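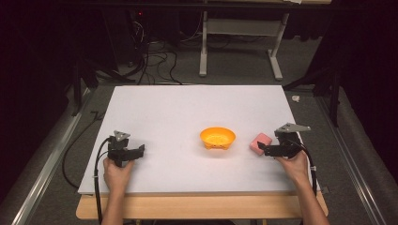
Setting Out and Cleaning the Soap Dish
Ullside Residence, Guidance for Household Staff and Residents

This page applies to the footed dishes kept at shared washbasins and utility tables in the Jekencombe and Vanhove wings. Dishes in private rooms may be cleaned in the same way.

Before you begin
Clear a flat surface large enough to work on and wipe it with a damp cloth. Take the contents out of the dish and set them to one side.

Cleaning the dish
1. Rinse the dish under warm running water to remove soft residue.
2. If residue remains, soak the dish in warm water for 20 minutes. Do not use boiling water on plastic.
3. Wipe the inside, working from the rim toward the center, and then clean the foot. Residue collects where the foot joins the cup.
4. Rinse again and turn the dish upside down on a clean towel to drain.

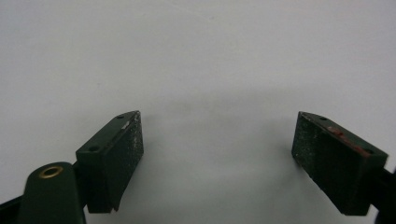 5. Dry the work surface before returning anything to it. A dish placed on a wet table may slide when the soap is lifted out.

Refilling and placement
Set the dish upright on its foot, away from the table edge. Lay the bar or sponge flat inside so that it does not tip over the rim. A bar that is too long for the dish should be cut with a dry knife. Do not store soap and a sponge in the same dish.

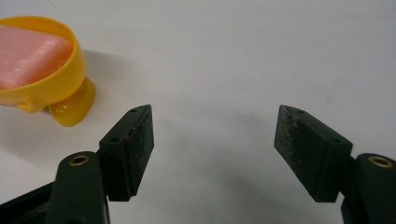 Dish set upright on a white tabletop, with the pink block resting inside.

Schedule
Shared dishes are cleaned every Saturday. Cracked dishes should be taken to Room 415, where replacements are issued. Sponges are replaced every 2 weeks.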